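Home | Meetings | Minutes | Room Bookings | Contact

Brerkance Shared Workroom
Minutes of the February meeting

Meeting opened at 7:30 p.m. with 9 members present. Minutes of the last meeting were approved with no changes.

1. Tables
The pale wood tables from Trevura have now been in use for a full season. Members are happy with the size. Two people said the shine makes it hard to do close work under the ceiling lights. Agreed to try desk lamps at the window end before spending money on anything else.
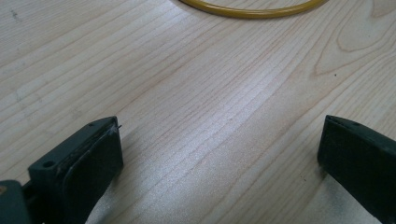

A quote of $297 was received for refinishing one table in matte. Not approved. The question can come back in the fall if the lamps do not help.

2. Cleaning
Damp cloth only, no spray. The Zeton cleaner under the sink left streaks and will be thrown out. Felt pads are to go under clamps and metal tools. A pack of 60 will be bought.

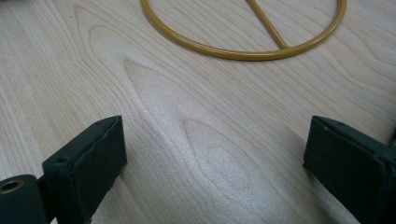

Members are also asked to wipe down before leaving, even after a short session. The evening group has found glue on the benches more than once.

3. Small items left out
Long discussion. Some members want everything put away at closing. Others have projects that run for several days. Agreed that work may stay at the far side of a table for one night, after which it goes on the shelf by the door.

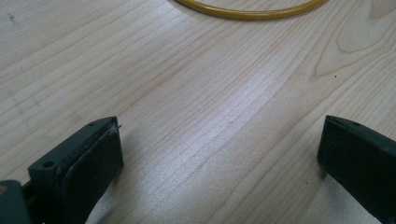 Tabletop with yellow ring, item 3.

4. Lò evening
The request from the Lò weaving group to use the room was approved, for up to 8 people. They will bring their own stools.

5. Other business
The door still sticks. Carried over.

Meeting closed at 8:50 p.m.

Recent minutes
January: Heating and keys
December: Shelf labels
November: Table delivery
October: Room rates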